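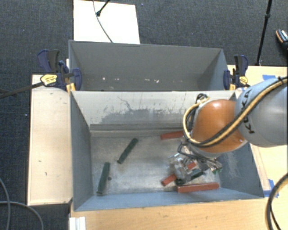
Attachment 1: near bin with the green and red bars, second bin behind it

Search tickets Go

Ticket 81: Bars stay on the floor of the bin, hard to take out
Opened by: Valtteri Seppälä
Product: Lomness metal bin, grey
Status: Waiting for supplier

Monday, first message

Hello. We have two Lomness bins, placed edge to edge on a wooden surface. We keep short bars in them, the green ones and the red ones. My problem is with the near bin. When a bar goes close to a wall, it is difficult to get hold of it, as the sides are sloping and there is little room next to the bar. In the attached picture one green bar is near the left wall and one red bar is near the front wall. These are the two places I mean.

I also want to ask about the back wall. It is heavily worn, with dark grey patches and many fine scratches, and there is a thin crooked dark line near the upper middle. Is it a crack or only a scratch? I could not decide by looking.

Reply from Hedar support

Thank you for the picture. Please pass a fingernail over the dark line. If the nail catches, stop using the bin and tell us. Please also tell us how many bars were in the bin.

Monday, 14:20

The nail does not catch. I tried it from both directions and also from the outside. I think it is a surface mark. In the bin there were three green bars and three red bars.

I tried these things after your message:
- Turned the bin end for end. No change.
- Wiped the floor with a dry cloth. The bars slide easier, but they still go to the walls.
- Put a Jorow rubber mat, 3 mm, on the floor. Much better. The bars stay where they are placed, but the mat is too short by 100 mm, so one end is still bare metal.

Reply from Hedar support

Good result. Neagu can cut the mat to the full floor size. We have asked them for a price. Please measure the floor at the foot of the walls and not at the top edge.

Valtteri Seppälä

I will measure it tomorrow morning and write the numbers in this ticket. Please keep it open. If the price is good I would like to have two mats, one for each bin.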